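Kitchen walk-round, Altari flat, May

Done by me (Tassanee), with Gonzalo holding the clipboard and eating my biscuits

Smoke alarm: PASS. Loud! Gonzalo jumped a mile.

Fire blanket: PASS, but it's hung too close to the hob. I'd like it by the door, please.

Extractor filter: FAIL. Sticky as anything. It needs a good soak, 30 minutes in hot soapy water, and I'll look again after.

Fridge seal: PASS. Bottom corner is a bit tired but it still grips.

Under the sink: PASS, no drips. Somebody has stored 2 bags of potatoes next to the bleach though, so I've moved them.

Worktop appliances: PASS WITH COMMENTS. I'm always fussy about this one, as we had a scorched cloth at the Senum flat and I can still smell it. The folded white tea towel needs to come off the top of the toaster oven and live on a hook (I've got a spare one in my bag, I'll put it up before I go). Same goes for the black toaster just by it: nothing over the slots, ever, and crumbs out weekly. The wooden tray is fine where it is, in the middle and well away from both. 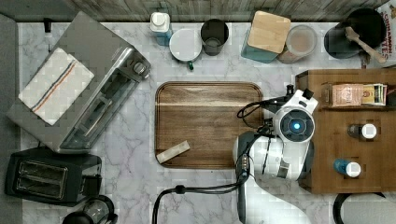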